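Lillulico

Lillulico is a small maker of cold-brewed coffee and bottled coffee concentrate, based in the market town of Flevton. It was founded by Kha Chu, a former pastry cook, who began by selling from a borrowed stall outside the town's covered market. The company sells mainly to cafés, farm shops and delicatessens, and has a modest mail-order trade. Its best-known product is Grotum, an unsweetened concentrate sold in glass bottles.

History

Chu started brewing at home while working early shifts in a hotel kitchen. The first batches were steeped overnight in stockpots and strained through muslin. Demand at the stall soon went beyond what a domestic fridge could hold, and in July of the following year the business moved into a former dairy on Thevar Lane, where the cold store was still in working order. 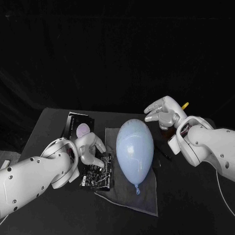

The first product sold under the Lillulico name was a ready-to-drink black coffee in a plain round bottle. Customers often mistook it for a cleaning product on the shelf, and Chu asked a local glassworks to quote for something more distinctive. The shape she settled on was an egg with a broad base and a narrow top, the same outline as the pale-blue balloon turned with its wide end down. It proved costly to pack, as the bottles would not sit tightly in a standard case, and it was dropped after one season. The pale blue used for the first labels was kept and still appears on the caps.

The move to concentrate came after several cafés asked for something that took up less fridge space. Grotum went on sale on Aug 15, 2021 and within a year made up most of the company's turnover.
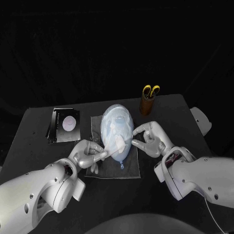

Several of those cafés had until then made their own cold brew, with mixed results, and a few passed their recipes on to Chu. One of them, a long steep with a coarse grind, became the basis of the present method. The dairy was extended in the same period to make room for a second brewing tank.

Production

Beans are bought ready roasted from two roasters and ground on site. Each batch steeps for 18 hours in chilled water before being drained, filtered through paper and bottled by hand. No sugar or flavouring is added to Grotum. A full batch fills roughly 200 bottles. Spent grounds go to a neighbouring nursery, which mixes them into compost.

The company has 7 full-time staff, with extra help taken on before Christmas.

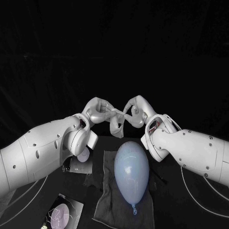
Products

Grotum is sold in a 165 ml bottle, meant to be mixed with water or milk – the label suggests one part to four. A decaffeinated version followed. The original black coffee is still made in summer, and there is a version with oat milk which is sold only at the market stall. A chicory blend was tried and withdrawn after poor sales.

Bottles can be returned to the stall or to any of the cafés that stock them, where they are collected, washed and used again.
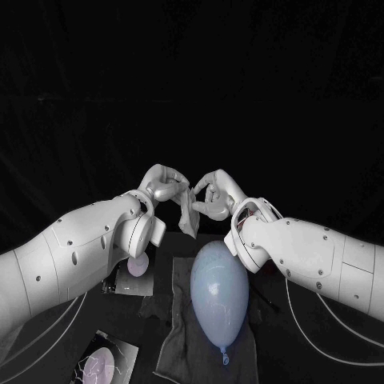
Reception

The concentrate has been well received by café owners, mostly for its long shelf life. Some home customers have complained that it is too bitter when mixed as directed, and the wording on the label was changed as a result. The price has also drawn comment, as it costs more per cup than most supermarket brands.

See also

Cold brew coffee
Coffee concentrate
Flevton covered market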